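Home | Tickets & Fines | Small Claims | Records | Contact

Small Claims FAQ, Wundale County

Quick answers, updated when we get time. Not legal advice. Forms are at the clerk's window or on the Purnosis portal.

What's the most I can sue for?

$1000 at the Wundale branch. Anything over that goes to the Grirnell courthouse, different forms, different fee. You can drop the extra and stay here, but then it's gone. You can't sue for the rest later.

Do I need a lawyer?

No. Most people come without one. Businesses can send an employee, has to be someone who knows the facts.
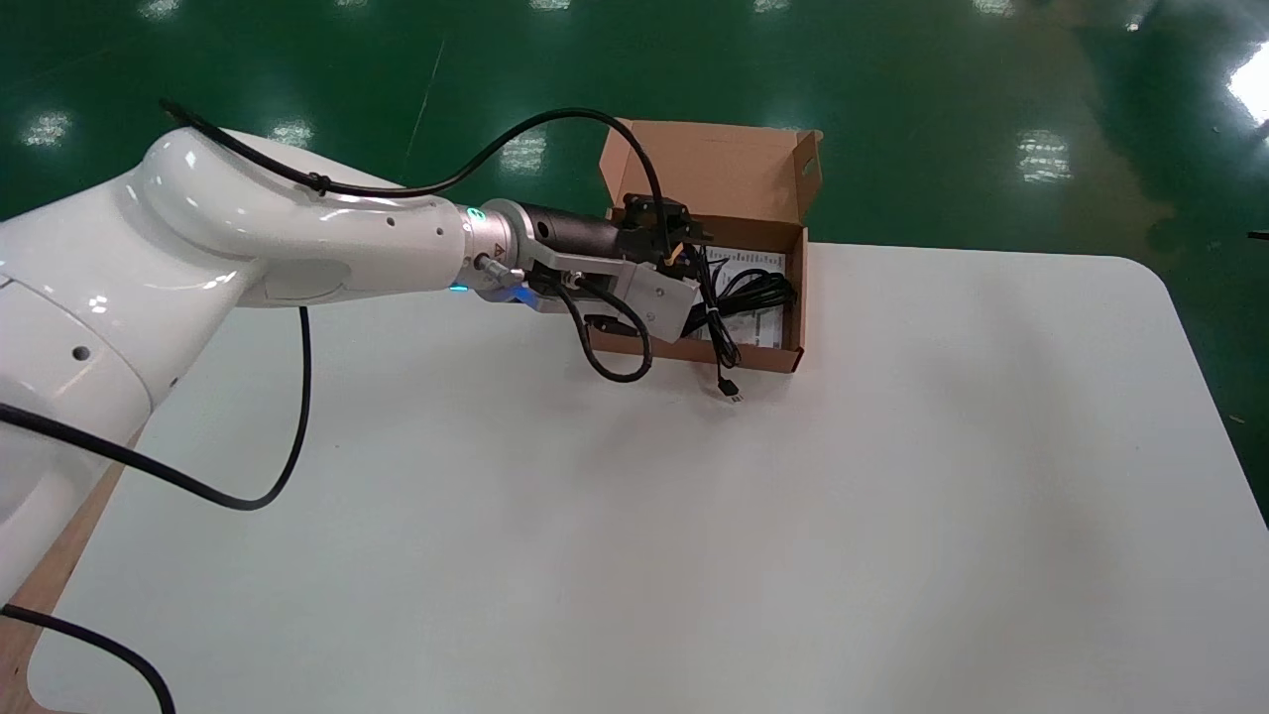

Bring 2 copies of everything you want the judge to see. One for the court, one for the other side. Contracts, receipts, texts (printed, not on your phone). If the fight is over equipment, print photos of it and label the parts you plan to talk about. Judges don't know your machine. Keep the originals with you unless the clerk asks.

How do I serve the other side?

Certified mail or the sheriff. You can't hand it to them yourself. Has to be done at least 12 days before the hearing or we'll move the date. Bring proof of service with you, people forget this one all the time.

Can I bring the actual item?

Small stuff, yes. It goes thru security like everything else. Call first for anything with blades, fuel or batteries.
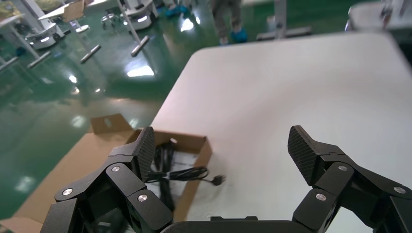

Big or heavy items stay outside, use photos. If the judge really needs to see it you can ask for a viewing, but put the request in writing before the hearing. Form 97, front page only.

What if the other side doesn't show?

You may get a default judgment. Not automatic. You still have to prove what you're owed, so bring your papers anyway.

What if I can't make it?

Call the clerk before 4 pm the day before. After that you have to ask the judge, and the answer might be no.

I won. When do I get paid?

Court doesn't collect for you. Send a letter first. If nothing comes, ask about wage or bank garnishment, seperate fee for each.

Can I appeal?

Defendant can. Plaintiff only on a counterclaim. Ask for the appeal sheet at the window, the deadline is printed on top.

Related
Vlachou Street annex: parking and entrances
Fee waivers, who qualifies
Getting your security deposit back
February closures

Comments (3)

tenant_in_2B: Does the mail receipt count as proof of service or do I need the green card back?

mowerguy: Need the signed card. They sent me home without it.

Pat R: Portal logged me out halfway thru the claim form. Save as you go.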